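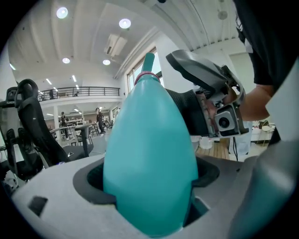
The teal bottle and other things I can't put away

I have a problem with bottles. Not drinking from them, just having them around. The teal one is my current favorite, with its round, egg-shaped body and skinny neck and that thin pink ring up near the top (the ring is what sold me!). It sits in a light gray holder with an oval cutout, dark inside, and I like how the two look together.

I found the bottle at Colau, the little housewares place on Aguiar Street, for 60 percent off. I went in for hangers. I came out with no hangers, obviously, and then walked around with it under my arm for the rest of the afternoon feeling very pleased with myself.

My sister thinks it should go in the kitchen by the sink. I tried that for a week in July and hated it, too much going on next to the dish rack and the Vendel kettle. So now I'm thinking shelf, by itself, maybe with the small lamp. The shelf is 80 centimeters wide and already has about 50 paperbacks on it, so some of those will have to go live in a box under the bed.

The other bottle I have my eye on is a mustard yellow one from Provenura, same sort of shape but shorter. I've told myself I have to clear out the hall closet first. I did one shelf last night and found three umbrellas.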